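Arm cell check, Grellarton - October 2, 2021
Inspector: Renato Acuña
Reason: gripper failed to release on command, 2 reports since March

1. Gripper screws, visual - pass.
2. Release command, 30 cycles - FAIL. Hung once, cleared on restart.

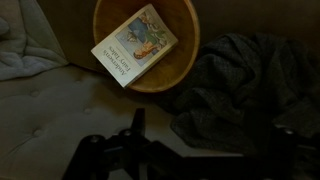 3. Grip force limit - reset to 30 per cent. Was 100.
4. Wrist joint cap - pass.
5. Cables on floor - FAIL. Tidy and clip before next run.
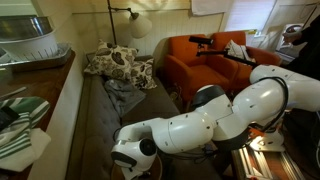
6. Emergency stop - pass, but label worn.
7. Fault log - 192 entries, sent to Nuwan Dewan.

Arm not to be run unattended until item 2 is closed.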